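家务与门店杂活自动化可行性项目
第二阶段进展报告
日期：2021年5月10日
呈：Mbwambo 基金，项目官员 Brian Nzioka
报告单位：Mistska 工作室

一、先说结论

Brian，您上次来信只问了一句：机器到底能不能收拾桌子了？我们开会讨论了一个下午，统一口径如下：能收拾一部分桌子，前提是桌上东西不多，并且您不赶时间。

下面是较长的版本。附表和账目另发，本报告只谈进展、问题和下一步要花的钱。

二、本阶段原定任务

申请书里写了四项家务和两项门店杂活，分别是收杯子、叠毛巾、擦台面、把小件放进容器，以及给货架补货和把放错的商品归位。写申请书的那个月大家精神很好，这一点从措辞里看得出来，“全面覆盖日常场景”这句话现在读起来需要一点勇气。

实际推进的是收杯子和小件入容器两项。擦台面做了一半，叠毛巾暂停，门店那两项停留在跟 Terkero 便利店谈场地的阶段。对方店长很客气，只提了一个条件：营业时间不要来。他们是通宵店。

三、收杯子和小件

这两项合在一起做，任务本身用一句话就能讲完：桌上有一个保温杯和一件小东西，把小东西夹起来，放进杯子里。我母亲听完问，这需要拨款吗。

本阶段正式计入成绩的是51次尝试，成功28次。“成功”的定义是小件进了杯子，杯子没倒，中途没有人伸手帮忙。最后一条是四月才加进去的。加之前的成绩好看很多，我们已经从统计里全部删掉了，请您不要再引用三月那封邮件里的数字。

失败的原因大致分三类。最多的是夹空，手指在离目标很近的地方合拢，然后一本正经地把空气运到杯口上方松开，动作完整，姿态从容。其次是夹住了又在半路掉下，掉了以后它照样走完全程。第三类是碰到杯子，次数不多，但动静大，楼下来问过。

速度方面，单次限时90秒，到时间没放进去就算失败。成年人做这件事用不了两秒，所以请不要把两个数字放在同一张幻灯片上，至少不要在我在场的时候。

工作桌上的情况：
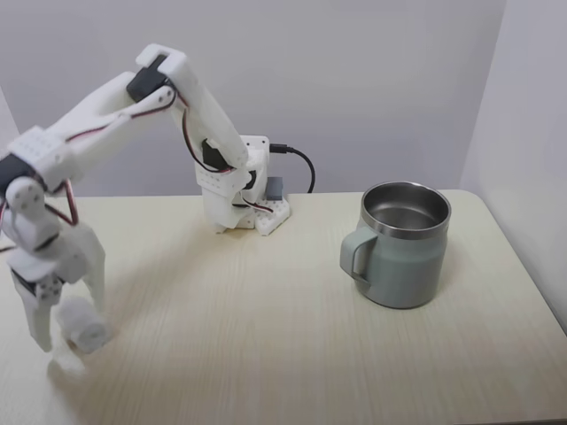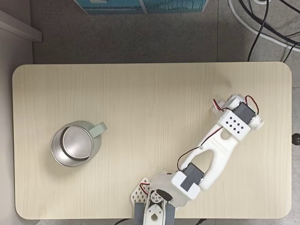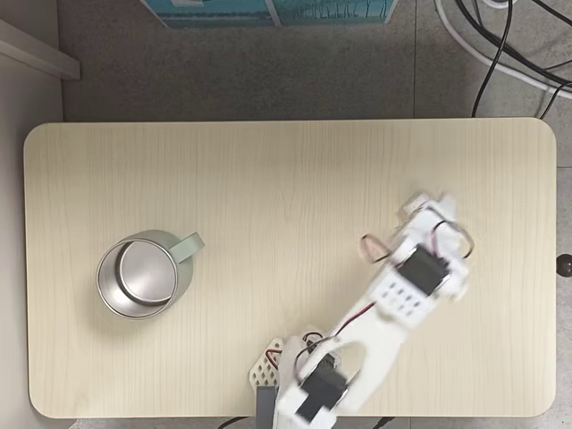
夹空的问题，我们查了三个星期。先怀疑标定，重做了两遍；再怀疑光线，换过窗帘；最后发现肘部舵机在连续工作以后会有一点偏差，传到末端就足够错过一个小件。现在的办法是每做十次归零一次，粗暴，有效，但也意味着它每干一会儿活就要停下来定定神。组里有人说这跟他本人的工作节奏一致，此话未记入正式纪要。

杯子的位置也有讲究。放在训练时常见的那一片区域，表现尚可；往外挪一点，成功率立刻难看。人类家庭里杯子恰恰喜欢出现在各种奇怪的地方，沙发扶手、洗衣机顶上、书架第三层。这些我们还没有试，也暂时不打算试。

四、擦台面

能擦，擦不干净。机械臂可以夹着抹布走完规定的路线，但对污渍没有意见，有没有脏都是同样的力气。酱油渍经过一轮处理以后面积变大了，颜色变淡了，按“单位面积污染程度”计算确实有所改善。我们没有采用这个指标。

下一步打算让它先看再擦，把擦过和没擦过的照片作对比，脏的地方多走两遍。软件部分已经写好，缺的是腕部力量，现有舵机往下压的时候自己先抬起来。

五、叠毛巾

暂停。单臂叠毛巾，原理上说得通，试了四天以后大家认为原理可以留给别人去讲。毛巾没有固定形状，每次抓起来都是一件新东西。若要继续，需要第二条臂，预算见第七节。

六、门店部分

Terkero 的店长五月初松口，同意把仓库里一组旧货架借给我们，不占营业面积。补货任务会从最规矩的商品开始，也就是盒装的、不滚的、掉了不碎的。符合全部条件的商品，店里比我们想的少。

归位任务比补货难得多。补货只要知道东西放哪里，归位还得先看出来哪一件放错了。店员扫一眼就明白薯片不该待在洗发水旁边，这种常识要靠样本喂。我们原计划采集1000段示范动作，到目前为止录完的都是桌面任务，门店部分一段也没有。进度落后，原因在我们，场地谈晚了。

七、经费说明与申请

本阶段支出没有超出批准总额，但分配跟原表有出入。舵机用得比预计快，差旅几乎没动，我们想把差旅余额转到耗材。另外申请两笔：

肘部和腕部换用 Barnska 的舵机，扭矩大一档，发热情况供应商说“很好”。我们要了样品，打算自己量过再下单。

第二条机械臂的打印件和电机。打印件我们自己做，主要花钱的是电机。如果这一笔不批，叠毛巾就从任务清单里正式拿掉，申请书那句“全面覆盖”也一并修改，我个人对此没有意见。

八、对“机器能不能做家务”的看法

您说理事会上一定会有人问，希望我们给一段可以直接念的话。试写如下：

在固定的桌面上，对付少量熟悉的物件，低成本机械臂已经能完成简单的抓放，成功率刚过一半，需要有人在旁边看着。换一张桌子要重新调，换一样东西要重新教。离开桌面以后的家务，目前不宜作任何承诺。门店场景尚无数据。

这段话不太鼓舞人，但理事会如果派人来看，看到的就是这个水平，不至于觉得受骗。若一定要演示，请提前一天通知，我们好归零，也好跟楼下打声招呼。

九、下阶段安排

到八月为止，准备做完下面这些：

收杯子任务换三种不同的杯子，位置不再限定在常见区域，重新统计成绩，计法与本阶段相同。

新舵机装上以后，重测夹空的比例，看归零间隔能不能拉长。

擦台面加上“先看再擦”，只测酱油和咖啡两种污渍。

Terkero 仓库里的货架布置完毕，开始录补货示范。归位任务视补货情况再定，不写进承诺。

另有一件小事。附表第二页“人工干预”一栏里有几处写着“忍不住”，这是记录员的原话，对应的尝试都没有计入成绩。我们已经提醒过他，下次请写“操作人员主动介入”。

经费调整的事如能在月底前答复，舵机就赶得上下一批订货。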